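Moving to a Smaller Place, Part Two: The Mattress

I have now owned the new mattress for 12 nights and I'm still not ready to say anything nice about it. It arrived on a Wednesday, rolled up like a burrito, and two men from Toom left it at the bottom of the stairs because stairs were extra. I had paid for stairs. We discussed this for a while and they left.

The old mattress came with me from Istedville and had a valley in it. You rolled in at night and climbed out in the morning. I was fond of the valley, but the valley was bad for my neck, and my neck had started making its views known at work.

So I went shopping, which means I lay down in public with my shoes on a little plastic sheet. The store sorts its mattresses by firmness, from one to five, and a five feels like a garage floor with a nice cover. I picked a three. At home it turned out to be a four and a half. The salesman said it would soften in up to 66 nights, a figure he gave with great confidence.
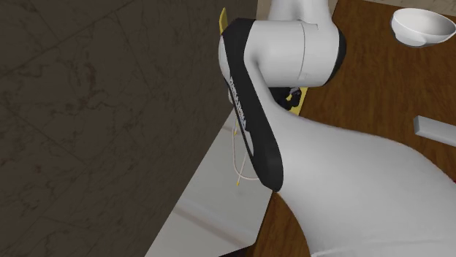
Curves in white, with a little black.

It cost $600, before the topper. I had sworn I wouldn't buy a topper, because a mattress that needs another mattress is a confession. I bought the topper. It's made of something called Lastex and smells like the inside of a new shower curtain, so it spent its first weekend hanging over the balcony rail, where the neighbors got to enjoy it too.

Then there are the sheets. My old ones don't fit, as the new mattress plus topper is about as tall as a toddler. One corner pops off every night around three, always the one by my head, and wraps itself around my ear. I've tried those elastic clips. They held for two nights and then one of them shot under the dresser, where it lives now.

My neck is a little better, I'll admit. My hip has taken over the complaining.

Next time: the kitchen drawer that only opens if the oven door is shut.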